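What Is Fluff, and Where Does It Come From?
By Cleiton Rezende
For readers ages 7 and 8, and for any grown-up reading over a shoulder

Put your hand in your pocket and feel all the way down into the corner. Is there a little gray ball of fuzz in there? There usually is in mine, along with a crumb or two. My grandmother called it pocket fluff. Other people call it lint, and it's made of tiny bits of your own clothes.

To see how that can be, we have to look at what clothes are made of. Take an old T-shirt, one that is already on its way to being a cleaning rag (please ask first!), and pull at the edge until a thread comes loose. Now untwist the thread between your fingers and gently tug it apart. You'll find that it's made of lots of hairs, much thinner than the thread. Those little hairs are called fibers.

Fibers come from all sorts of places. Cotton fibers grow on a plant, wrapped around the seeds like a fluffy white blanket. Wool fibers grow on sheep. Silk comes from a caterpillar, the silkworm, which spins a long, long fiber to make its cocoon. And some fibers, such as nylon and polyester, never grew anywhere at all – people make them in factories by squeezing melted plastic or other thick, gooey stuff through very small holes, a bit like water coming out of a shower head.

A cotton fiber is short. You could hide one under a paper clip. So how do you get a thread long enough to make a whole shirt? You twist! When fibers are twisted together they rub against each other and hold on tight, and you can keep adding more at the end for as long as you like. This is called spinning, and people have been doing it for thousands of years.

But holding on tight isn't the same as being glued. Every time you wiggle, sit down, roll over or slide across the floor in your socks, your clothes rub against something. A few fibers on the outside get pulled loose. Some snap. They float off into the air or settle on the floor, or they roll around in your pocket until they tangle up with their neighbors. And there you have it, pocket fluff.

Two good places to think about fluff at home are the carpet and the laundry.

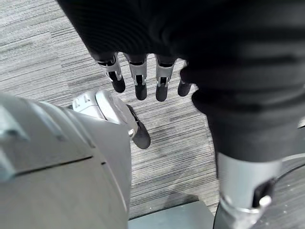
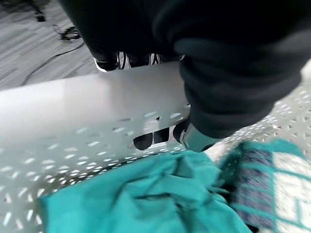 First picture: carpet. Second picture: a white plastic laundry basket.

A carpet is full of fibers too, and a new one can shed a lot of them, so don't be surprised if the vacuum cleaner fills up quickly in the first few weeks. A carpet is also a very good fluff catcher. Fibers from your sweater drop down between the strands and stay there, together with sand from your shoes and hair from the cat, if you have a cat.

Laundry makes fluff because washing is a bumpy business. The clothes tumble over each other, and loose fibers come off. Towels are some of the fluffiest things of all, with all those little loops. If your family has a dryer, there is a screen inside that catches the fibers while the warm air blows through. Ask a grown-up to show you what's on it after a load of towels. It peels off in a soft sheet, almost like felt, and its color depends on what was in the load. Red towels give you pink fluff!

Something to try: keep the fluff from three different loads in three jars, with a label on each saying what was washed. Look at them through a magnifying glass by a sunny window. Can you find a hair? A fiber in a color you recognize from your favorite pajamas?

Words to remember
Fiber: a very thin, hairlike strand
Spinning: twisting fibers together to make thread or yarn
Lint: loose fibers that have come off cloth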